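Two compartments, one latch: how Clumitville packs a divided lunch box

Milagros Casado runs the packed-meal bench at Clumitville, and she will talk about lids for as long as anyone lets her. Her written procedure for packing a single divided box is 6 pages long. The section on the lid is the longest.

"The lid is where the spills come from," she said when we met in February. "A person fills the box correctly, closes it badly and blames the food."

Her method starts with the table. She wants a clear area wide enough for the box to sit in the middle, with the latch facing the packer. The lid is opened fully before any food is brought over. A half-open lid drops, in her experience, usually onto the rice.

The base is checked next. Casado prefers a white interior. "Residue shows. On a dark interior you find it with your thumb." The partition gets a separate wipe on each side, down to the corners where it meets the wall.

Wet food and dry food are assigned a side and stay on that side. The staff may choose which, provided every box in a batch matches. A batch is 79 boxes. She tried 181 once, under the old Pastor schedule, and went back.

Filling stops below the top of the partition. Anything higher touches the lid and gets pushed across to the neighboring compartment. "You can press it down," she said, "but then you have pressed food."
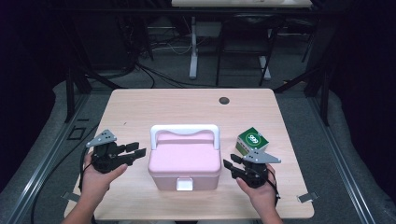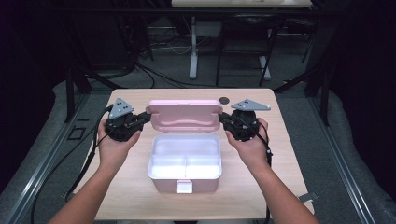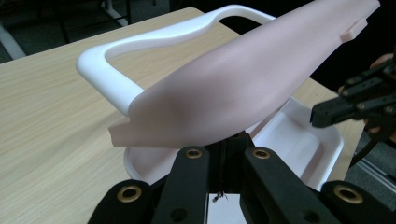
Casado is less strict about handles. A carrying handle helps between the bench and the cart, and it makes stacking worse. Her boxes travel in a single layer for that reason, which the drivers at Darier have complained about in writing. She has kept the letter.

Latches she inspects by feel. She closes the lid with both palms, one at each side, and works the latch last. If it needs force, the lid goes back up and the rim is wiped again.

Last year's log covers 2,547 boxes. It records the batch, the packer and any lid that had to be reopened — nothing about the menu, which is kept by the kitchen. Casado would like a column for the condition of the hinge. The form is managed in Gulex, and she has put in the request.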